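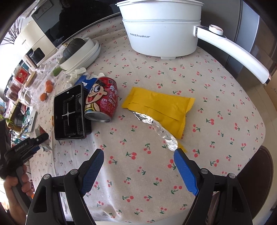

Budget for the Boring Stuff First

I've sat through a lot of planning meetings about automation gear, and they nearly all go the same way. Somebody opens a spreadsheet, the big arm goes on line one, and everything else gets squeezed in underneath. I think that's backwards, and I'd happily argue it with anyone (Bayu Goh and I have been at it since March!).

When we put together the Gerwood plan, Tindon quoted us $700 for a pair of spare finger pads and linkages, and Raju came in at $799. We spent two meetings on that gap. Meanwhile the line for time - people sitting at a cluttered table, picking up wrappers and foil over and over - was blank. Blank! And crumpled packaging is the hard part. A can keeps its shape when you squeeze it, but a paper wrapper can fold any old way.

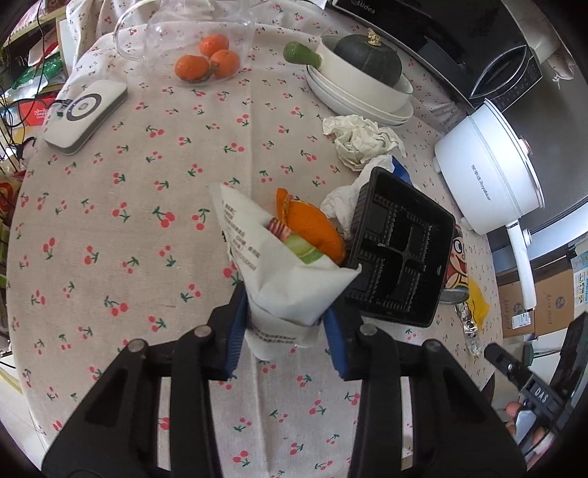
OPINION: MONEY & PLANNING

So my pitch is simple. Pay for 12 weeks of hands-on table work before you price a single arm, and buy spares of whatever touches the mess. Bayu says that's slow, and he's right, it is. I'd still take slow over what Trinthorpe did, with a lovely machine bolted down in a room and no money left to teach it what a candy wrapper feels like.

Contact | © Gerwood Notes | Back to top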